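Gromska Ruby Circle moves to a bigger room in November

The Gromska Ruby Circle has outgrown its old corner table, and starting in November the group will meet upstairs at Platomari, where there are 35 chairs and, we are happy to report, a projector that works with everybody's laptop.

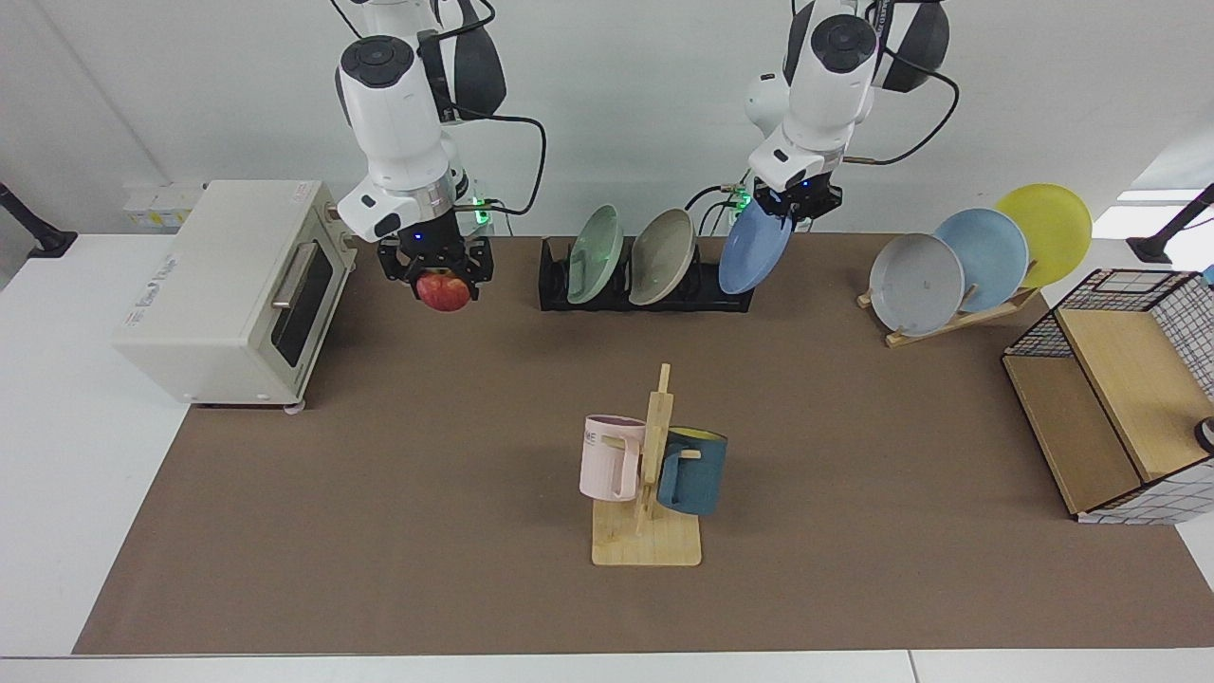 Javiera Ocampo, who has kept the mailing list going through thick and thin, tells us it now reaches 700 people, quite a few of whom write in from towns a good long drive away (hello to you all, and do come when the roads are kind!). The first evening in the new room will have two talks. Paavo Harju is going to walk through how he moved a large booking site off an old version of Rails, a little at a time, and Valdir Dantas will follow with a gentle introduction to background jobs that should suit people who have only just started writing Ruby.

Doors open at 6:30 p.m. and the talks begin at 7, with plenty of time afterward to chat, ask for help with a stubborn bug or just sit and listen. There is no charge, and you are very welcome even if you spend your working day in some other language. If you would like to give a talk next spring, long or short, drop Javiera a note through the mailing list.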